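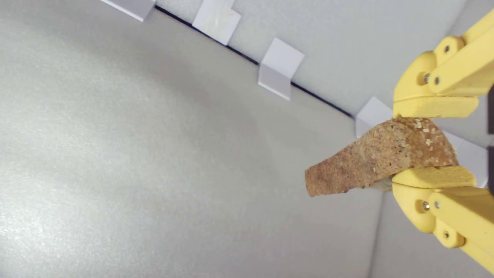

Photo: Braltlow picture archive, August 2023

4. Preparing the panel and applying the ground

This section explains how to prepare a wood panel with Pralteo Acrylic Ground before you paint on it. Please read the full section one time before you open the jar. The steps for canvas are in section 5.

What you need

Pralteo Acrylic Ground, white or clear
A wood panel, sanded and free of dust
One flat brush with synthetic hair, or a foam roller
Sandpaper, 200 grit
Clean water and a cotton cloth
Masking tape for the edges, if you want to keep them bare

Steps

1. Wipe the panel with a cloth which is only a little damp. Let it dry completely.

2. Put one thin layer of Le Roux panel sealer on the front, the back and the edges. When you seal only the front, the panel can bend during drying.

3. Wait until the sealer is dry. The time is printed on the Le Roux bottle, and it is different for the matte and the gloss type.

4. Stir the ground slowly with a flat stick. Do not shake the jar. Shaking brings air into the ground, and the small bubbles stay on the surface as holes.

5. For the first layer, add a little water to the ground until it runs easily from the brush. Never add more than one part of water to four parts of ground.

6. Apply the first layer in one direction, from the top edge to the bottom edge.

7. Leave the panel flat for roughly 60 minutes. In a cold or humid room it needs longer. Touch a corner with the back of your finger. If it feels cool, it is still not dry inside.

8. Sand the surface lightly and remove all the dust.

9. Apply the second layer without water, across the direction of the first one. For a smooth surface repeat steps 7 to 9 one more time.

10. Let the finished panel rest for seven days before you use oil paint on it. For acrylic paint you can start on the next day.

Note: The clear ground looks milky in the jar and becomes transparent when dry. Please do not judge the color while it is wet.

Note: If you use the Itow wide roller, make the layers thinner than with a brush. This roller takes up much ground, and it leaves a line at each end when you press too strongly.

Caution: Wear a dust mask when you sand. Keep the window open.

Caution: Do not let the ground freeze. A jar that was frozen has lumps and cannot be repaired by stirring.

Cleaning

Wash brushes and rollers with water and mild soap immediately after use. Wipe the rim of the jar before you close it, otherwise dry pieces fall into the ground the next time. Dry ground on a brush can be softened with Pralteo Brush Cleaner, see section 9.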